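About Golob Table School
By Teodora Vlachou
August 8, 2026
Filed under: Our School

Most hospitality schools promise to change your life. We doubt that a course can do that, and we'd be wary of any place that says so on its front page. Golob teaches people to wait tables and run a small dining room. It costs $400 and takes 2 weeks.

Teodora Popescu started the school after a long stretch at the Summont, where new hires were handed a thick binder and a badge. She read the binder. It had a chapter on "guest energy" and not a word on how to carry soup. 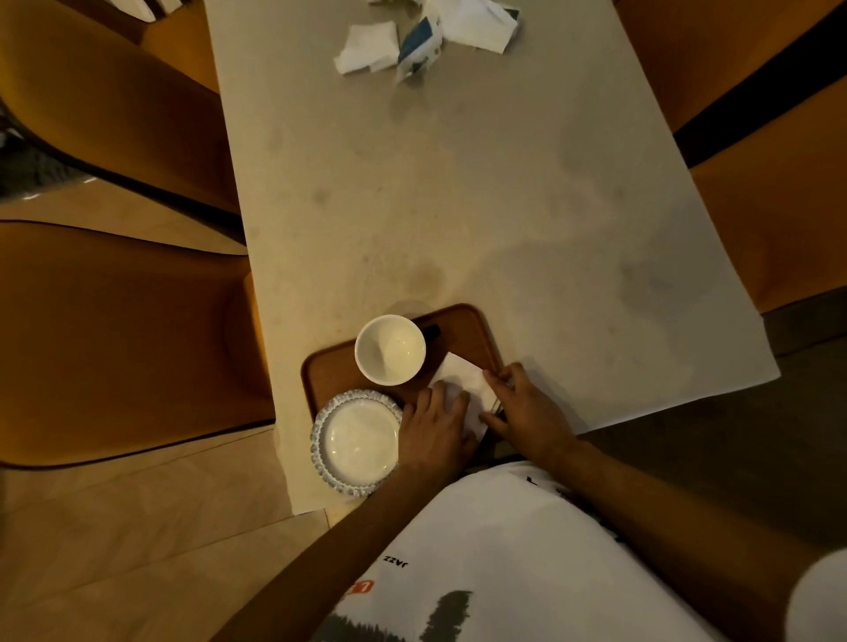

Folding a paper napkin at a tray set with cup and plate.

We don't give out stars, ranks or gold pins. You get a letter saying what you can do, and if you're still slow at taking orders, the letter says that too. Some students have asked us to soften it. We haven't so far.

You may see ads for $2,000 "service mastery" weekends. Maybe they're worth it. Ask who teaches them, and when that person last worked a Saturday dinner shift. Ask us the same thing. The next course starts in October, and you can sit in on a class before you pay.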